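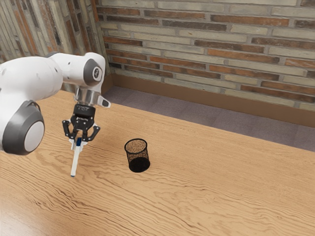 The simulated part of the Crichton study is now complete, and I am able to set down the main result before the longer report is issued from Setham in September.

The study asked a narrow question. When a control policy is trained wholly in simulation on placing a pen in a cup, how much does the appearance of the surroundings matter? Earlier work at Kolside had varied the position of the objects and left the room alone. We did the opposite for half of the training set. The pen, the mesh cup and the arm were kept as they were, while the table surface, the walls and the lighting were changed between episodes.

Two policies were trained on 700 episodes each. The first saw one room throughout. The second saw a different combination of surfaces in each episode. Both were then tested on 1,071 trials in rooms that neither had met before, with the same starting positions for each policy.

The policy trained in a single room completed 268 trials. The policy trained on varied rooms completed 573. A trial was counted as complete only if the pen was released inside the cup and the cup remained upright.

The failures deserve as much attention as the totals. Strongly patterned wood grain caused the first policy to lower the pen too early, often short of the rim. The second policy made this mistake less often, but it was slower over the cup and sometimes ran out of time with the pen still held. We have not yet found a setting of the time limit that is fair to both.

No claim is made here about physical hardware. The Jumimstead trials will use the same pen task and the same scoring rule, and the contact settings for the fingertip pads must be measured again before they begin.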